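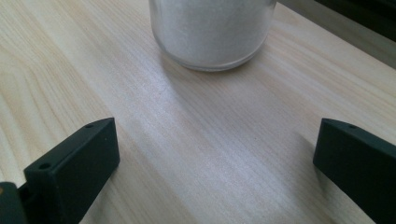 Fig. 1. Clear glass on a pale wooden tabletop, with light reflecting from the finish.

Gloss and Reflection - Notes for Session 7
Lecturer: Carolina Sampaio

Last time we spoke about color. Today we look at how a surface gives light back. A smooth finish sends much of the light in one direction, and we call this specular reflection. A rough finish spreads it in many directions, and this is diffuse reflection. Most coatings do both.

Angles are always measured from the normal, the line at 90 degrees to the surface. Students often measure from the surface itself and then all their results are wrong.

Where the reflection is strong, the color under it looks weaker. Please remember this when you compare samples - turn the panel a little before you write down the color.

For the Satex panels, use the table on page 41 of the reader. Exercise 8 is to be done in pairs. The written test is in May and covers also the Neves text on varnish.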